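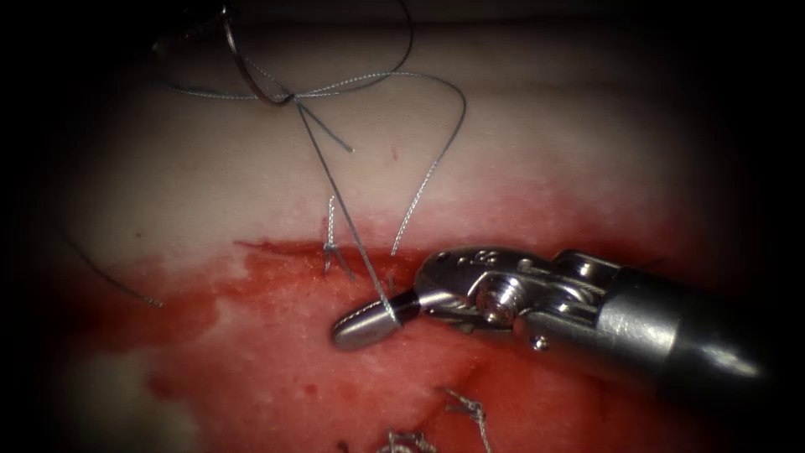
September 20, 2024

Knots, knots, knots. I've been dreaming about knots! I'm writing this on the bus home from Prevdale with one sore thumb and a cheese scroll I've been thinking about since noon.

We were on the grey braided thread again today. I like it a lot better than the slippery stuff we had in March, which sprang undone the second you looked away from it (or maybe that was me, I was pretty hopeless in March). Braid has a bit of grip. The trouble is that it also grips when you don't want it to, so if the first throw sits crooked you can't just slide it over and pretend. I ended up with big floppy loops all over the place and Meenakshi leaned in and asked if I was planning on crocheting a hat.

Dinesh cuts his lengths at 20 centimetres and swears by it. I cut mine longer, then spend half the time chasing the end around. Tried his way after lunch and fine, he's right, I'm not telling him. I did get into a tangle with a short piece too, but at least it was a small tangle.

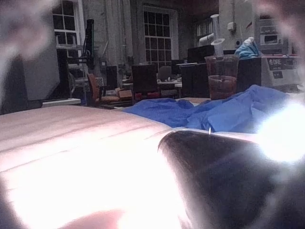
How long should the tails be when you trim a practice knot? Meenakshi says 2 centimetres, long enough to grab with the tips if you need to undo it.

I've been leaving mine far too short, so every bad knot has had to be snipped out and done over. Must write that on the inside of my kit lid.

The room could do with a tidy, by the way. There's a crumpled blue sheet on the table that I keep meaning to fold, and a cup of reddish-brown something standing behind it, and I've stopped asking whose job any of it is. Vlasta wants the whole lot sorted before the next group comes in. She's made a list. I'm down for the bench and Deok-su has the shelf, and he's already trying to swap with me. Not a chance, I know what's at the back of that shelf.

The thing I was proudest of today was a running stitch, a proper one, with the bites pretty even most of the way along and

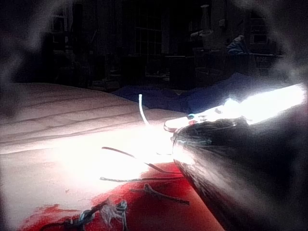
only one spot near the end where I pulled too hard and it puckered up like an old sock. Kavitha reckons I hold my breath when I get close to finishing, then rush. She's probably right about that as well! Next time I'm going to put the radio on and hum.

Need to buy: hand cream, a decent desk lamp, more thread if they'll let me order it with the group. Also ring Mum back about the weekend, she's left two messages and one of them is mostly the dog.

Last updated: September

This site uses cookies to remember your settings. Accept / Manage preferences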